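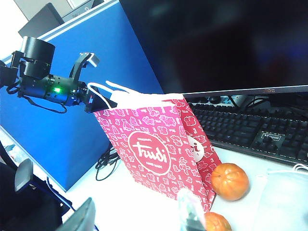

About Stusside

Shared workshop, upstairs on Rafferty Street. Benches, desks, a small laser cutter, two printers (one good). Members build stuff here. Right now the thing most of us are building is a robot arm, so a lot of this page is about the arm. Sorry to the furniture people, your page is coming.

Who we are

33 members at last count. Some are in every night, some pay and show up in July. A few of us do this kind of work for a living and most don't. We have a retired dental tech, a couple of high school kids with a parent signed on, people who fix bikes, people who write code all day and wanted to hold a screwdriver.

Started in Noman Qureshi's garage with one drill press. Garage got cold, drill press got heavy, we took the lease here. The first room came with old office desks and blue cubicle partitions and we kept all of it. Good desks. The partitions are great for pinning wiring notes on and they keep the sawdust side from talking to the electronics side.

Noman still runs the build nights and orders the parts. If you email us you're mostly emailing him.

The arm

It's called Nevel. Matte black, two-finger gripper, camera at the wrist, green light on the body. Sits at a normal desk, next to a normal monitor and keyboard, and that was the whole idea from day one. We wanted an arm that could work where people work. Not bolted down in a cage someplace.

What we want it to do is boring on purpose. Pick things up. Put them somewhere else. Shopping bags by the handles, fruit, cups, a roll of tape. Handles are hard! Rope handles especially, they flop and swing and the bag tips whichever way it likes. You can plan a very nice grab for a bag standing up straight and then the bag leans over. A Trudi gift bag has been one of our favorite things to train on, stiff paper, big loops, easy for people to spot across the room.

Fruit is the other one. Mandarins are cheap, everybody has some, they roll, and you can eat the test equipment after. (Wash it first. House rule.)

The parts bill so far is 398 dollars over what we said it would be. Mostly motors. Some of it was a cable we bought twice becuase the first one was in a drawer the whole time.

How we build

Small changes, one at a time, written down. There is a notebook on the desk and also a shared file and they should match. They don't always match. If they don't, trust the notebook.

Version 23 of the gripper code is the one we're on now. We had a faster one before that and went back. Slow and boring wins when there's somebody's lunch on the desk.

Anybody can suggest a change. You suggest it, you test it, you write it up. Two people at the desk whenever the motors have power, one of them with a hand near the switch. No loose sleeves, long hair tied up, no reaching in to "just fix" something while it's moving. We are strict on this and will be strict with you too, even if you're nice.

Cables. We know. Working on it. Somebody is printing clips.

The wrist camera

People ask why the camera is down by the gripper and not up on a pole. We tried a pole. Arm kept blocking its own view right at the moment we needed it. With the camera at the wrist it goes where the fingers go, so you always get the last couple inches.

Downside is those last couple inches. Things get big fast, the light blows out on anything white or shiny, and if the arm is moving you get smear. An orange thing against a white thing turns into a warm blob with soft edges, plus the dark tips of the fingers down in the corners if you're lucky. A person looking at that can take a fair guess. The code has a harder time.

So we keep the bad frames too. Sharp ones are easy to collect and they don't teach you much about what happens up close. If you come to a build night there's a good chance you'll spend an hour sorting pictures and arguing over whether a blur counts. Bring snacks.

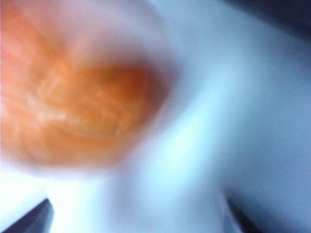 Wondent nights

Wondent is our beginner group. Free, evenings, doors at 6:30. Started as a one-time thing for people who were curious and scared of the soldering iron, and it just kept going. 79 people have been through it now, a bunch of them are members and two of them now teach it.

You get a bench, a small motor, a board, and somebody next to you who did this not that long ago. First night you make the motor turn. Second night you make it stop when you want, that one takes longer. By the end you've got a little gripper that opens and closes and you get to take it home.

No experience needed. No laptop needed either, we have old ones. Under 16 bring a grownup.

What we're bad at

Answering the phone. Parking (there's a lot behind the building, take the back stairs). Finishing the website. Putting the hex keys back. Deciding on a sign for the front door, we have been talking about the sign for a long time.

Also we can't build your product for you. We get asked. Members can help you figure out how to build it yourself, that's a different thing and we're happy to do it.

What's next for Nevel

A softer fingertip, the current ones grip fine on handles but we'd like more give for fruit. Better lighting at the desk, the window side is too bright in the afternoon and the camera hates it. A proper stop button on a stand insted of the one taped to the bench.

Then a second arm, maybe. Same design, other end of the desk. Noman says yes, the parts budget says no. We'll see.

Plans and code go up for free when they're cleaned up enough that a stranger could follow them. The gripper drawings are closest. Ask if you want an early copy, just know that some of the measurements are wrong and we haven't marked which.

Come by

Build nights are open to visitors. Ring the bell marked Stusside, second one down, hold it a while, the printers are loud. Somebody will show you round and you can watch the arm run if there's a crew on it. Stay behind the tape line.

Want to join? Come twice first, then ask for the form.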